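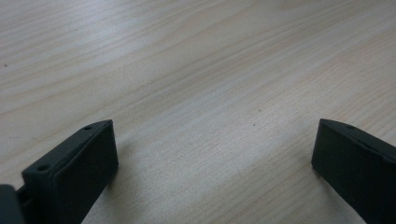

Keeping the Night Bakery Open: A Talk with Jolene Quinlan

September
By Tamsin Goodwin

Search this site Enter keyword Go

Jolene Quinlan starts work at 11 p.m. and goes home when most of her customers are getting up. She has run the ovens at Revholm Bakery for 18 years, first as an employee and then, after the previous owner retired, as half of a partnership with Manaia Dunstan. We talked in the shop after the morning rush, while Dunstan handled the counter.

Quinlan did not plan on baking. She was working in the office of a trucking company and took a weekend job at Revholm to pay off a car.

"They had me washing pans," she said. "Then the night man hurt his back and they asked if I could shape rolls. I couldn't, but I said yes. The first batch looked terrible. They sold them anyway, in a bag marked seconds."

The bakery makes a short list of breads. There is a white pan loaf, a whole wheat, a caraway rye and a soft dinner roll, plus a raisin loaf on weekends. Quinlan has tried adding to the list over the years and has mostly gone back to where she started.

"We did a sourdough with olives for a while. People said they loved it and bought one. The rye they buy every week. My feeling is, if I've got room for one more rack, it should be rye."

The rye recipe came from Jolán Szalai, who baked at Revholm before Quinlan and taught her most of what she knows. Szalai kept the formula on a card with no instructions, only weights. Quinlan still has the card, though she has changed the amount of water twice, both times after the mill changed its flour.

"Jolán never told you how long to mix anything," Quinlan said. "She'd say come and feel it. So I'd feel it, and she'd say, no, go away, come back. It was a slow way to learn. I was annoyed a lot of that first winter. When I train people now I give them a time, and then I make them feel it too."

On a normal night the shop turns out 312 loaves, and more in the week before Thanksgiving. About a third go to restaurants and the school kitchen. The rest are sold over the counter, and what is left at closing goes to the pantry at the church across the street.

I asked what has changed the most since she started. She said the cost of butter, and then she said sleep.

"When I was younger I could go home at eight, sleep till noon and do my errands. I can't do that now. I have blackout curtains and I turn the phone off. My sister knows not to call before three. It took her some years."

The main oven has also been a worry. It is a deck oven that was secondhand when it was installed, and parts are hard to find. Two winters ago the bottom deck quit in the middle of a bake with 50 loaves inside. Quinlan moved them to the upper decks by hand and lost fewer than she expected. A repairman came the next afternoon and found a burned-out element.

"We've priced a new one," Dunstan said, from the counter. "We've priced it every year."

"He has," Quinlan said. "I don't look."

She is more willing to spend money on people. Revholm has two bakers besides the owners, and last year the partners raised the night wage and put up the price of the pan loaf to cover it. A few customers complained. One wrote a letter, which Quinlan answered.

"I told her what flour cost and what I paid the bakers. She came back in. She buys the half loaf now, but she came back in."

The newest of the bakers is Mereana Pomare, who came from a hotel kitchen and works four nights a week. Quinlan says Pomare is faster at shaping than she is and has better ideas about the order of the bake. The rolls now go in ahead of the rye, which saves waiting on the oven to cool down.

For people who bake at home, Quinlan has a few suggestions. Buy a scale. Let the loaf cool completely before cutting it, even if the family is standing there. Don't add flour just because the dough is sticky at the start of kneading; give it ten minutes under a towel first. She doesn't think much of bread machines for crust, but her mother used one until she was in her eighties and the bread was fine.

As for retiring, she has not set a date. She would like to work one more winter on full nights, then cut back and let Pomare run the bench.

"I'd still come in for the rye," she said. "Maybe at four. Four is a reasonable hour."

Revholm Bakery opens at 6 a.m. and closes when the shelves are empty, usually a little after two.

Contact us | Copyright, all rights reserved | Back to top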